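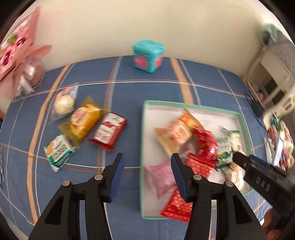
Thin stone veneer is sold by the square foot, and most of the arguments I hear about it concern the price of that square foot. I think the argument is in the wrong place. The wall behind the stone decides how long the job lasts, and the wall behind the stone is the part of the quote that gets shortened when a customer asks for a lower number.

A full-thickness stone wall has some tolerance for bad detailing. It has mass, it usually has a cavity, and water that gets through the face has somewhere to go. Adhered veneer has none of this. It is a skin of stone and mortar over lath, scrap rainscreen or board, and any water that passes the face has to be drained by layers nobody will see again until there is a stain.

My position is that adhered veneer on a wood-framed exterior wall should have a drainage gap behind it, every time, in every climate where it rains. Two layers of building paper are better than one, and on a sheltered porch column they may well be enough. On an open gable end they are a gamble. Paper pressed flat against sheathing by a scratch coat drains slowly, and slow drainage over wood is how sheathing rots.

Kristof Wuyts, who ran veneer crews for Maes before moving to estimating, disagrees with me on this. His view is that most failures come from missing flashing at windows and from stone run down into the soil, and that a gap does little for a wall with those faults. He is right about the faults. A weep screed buried in mulch defeats any drainage layer above it. I still don't see this as a case against the gap. It is a case for doing both, and for leaving four inches between the bottom of the stone and bare ground, or two inches above paving.

Consider the numbers on a plain job. A house I priced last fall on the Prindine tract had 790 square feet of veneer across the front and one side. The drainage mat, with waste, came to $1000 in material. The owner dropped it and kept the upgraded corner pieces, which cost $2634. Corners are visible and mat is not, so I understand the choice. I would have made the opposite one and used flat stock, mitered on site.

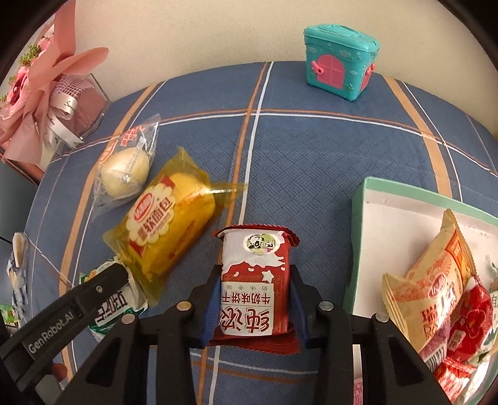
Can a drainage mat be added after the stone is up?
The stone, mortar and lath all have to come off first, so the mat goes in during the original installation or waits for a full replacement.

Suppliers could help more than they do. The Flaltari installation sheet runs 17 pages and gives the drainage layer one paragraph, with the word "recommended." Nulledov leaves it to local code. Installers read "recommended" as "optional," and a bid that includes an optional item loses to a bid that doesn't. If the sheet said "required" for framed walls, every bidder would carry the same cost and the matter would be settled.

There are walls where I would skip it. Solid concrete block above grade, with a sound bond surface and no paint, takes veneer directly and has no wood to protect. Indoor fireplace surrounds don't need it either - there the questions are clearance, weight and flatness.

For everything else, ask for the wall section in writing before the stone is picked. It should name each layer from the sheathing out, show the kickout flashing where the roof meets the wall, and give the height of the weep screed above finished grade. If the contractor can't draw that on one sheet of paper, the color of the stone can wait.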